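Tostitz Board Wants Harder Numbers Before It Buys a Second Robot Bench

2023-07-03

TOSTITZ — The vocational training center wants a second two-arm robot bench, and it would like the board to sign off before the summer break. The board is not convinced. After a long evening of questions, members sent the request back to the equipment office and asked for a revised budget by December.

The quote comes from Jovero, the dealer that supplied the first bench. It covers two arms, the table, wrist cameras, a year of support and a package of spare fingers. Delivery and setup are listed separately. So is training for staff, which several members had assumed was part of the price.

"We have a bench already," said Hanneke Mertens, who has sat on the board long enough to remember the laser cutter that spent two years under a sheet. "I'd like to know how many hours it works before I hear about a second one."

The answer on paper is 419 hours since it was installed. Asnakech Hadgu, who runs the automation course, called that a fair figure for a machine shared by two classes. Mertens pointed out that the log counts any hour the power is on, including hours when the arms are parked and a class is sitting at laptops.

Hadgu did not dispute it. She said a second bench would let one group practice while the other sets up, and that students now wait too long for a turn. Her request lists eight exercises the course would run on the new equipment, most of them simple handling jobs with small items and paper cups on a white table. 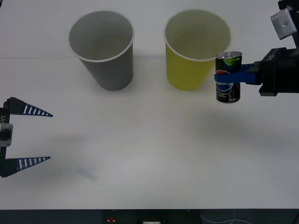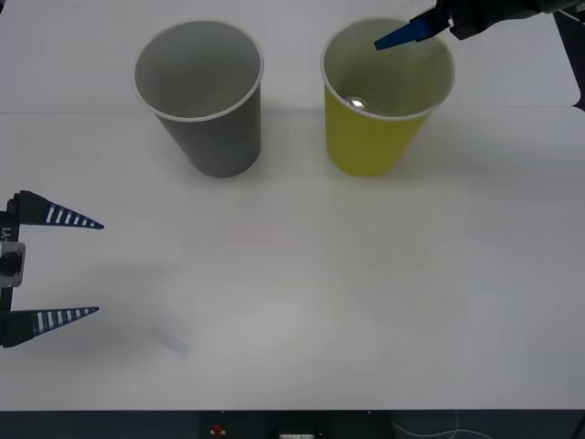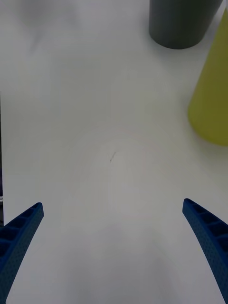
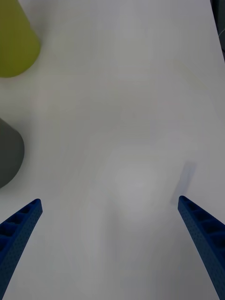
Cup exercises on the bench, where the arms have two kinds of fingers: blue ones, and a dark pair with white stripes in the first two pictures.

Will a second bench cost less to run than the first one did?
Probably a little less, but the quote doesn't prove it. The center already owns the software licenses and most of the tools, and staff know the basics. Support, spare parts and repairs would still be billed for each bench, and the support price is fixed for the first year only.

That last point took up much of the evening. Rawiri Pirihi, who keeps the center's equipment accounts, told the board that parts for the current bench had been budgeted at almost nothing and had not stayed there. Fingers wear, cables get pulled, and a replacement gripper is a real expense. He wants 1000 euros set aside each year for each bench, on top of the support contract. The request has no such line.

It also leaves out floor space. The only room big enough is the one used for the evening electrical course, and moving that course means rewiring a room down the hall. There was no estimate for the rewiring. One member asked whether the new bench could stand next to the old one and was told that the walkway would then be too narrow.

Jovero's man at the meeting, Veikko Suominen, said demand for trained people was growing and that schools with a single bench "tend to outgrow it quickly." Asked which schools he meant, he offered to send a list. He also said the quoted price could be held only until the end of the summer, a line the board has heard from other dealers — and one that did not seem to hurry anyone along.

A second dealer, Asfaw, has offered a used bench at a lower price with a shorter warranty. Pirihi said he had not seen it running and would not recommend anything until he had. There is a rental option too, through Kadotton, but it carries a minimum term, and Mertens said she would want to know what happens to the monthly fee after that.

For now the board has asked for three things: a log that separates working hours from idle ones, a full cost over the life of the bench including parts and room work, and written quotes from all three firms. Hadgu said she can have the new log running within days. The course has 181 applicants for the coming year, she added, and she would like at least the rental question settled before places are offered.

The current bench stays in use in the meantime, with bookings handled through the front office.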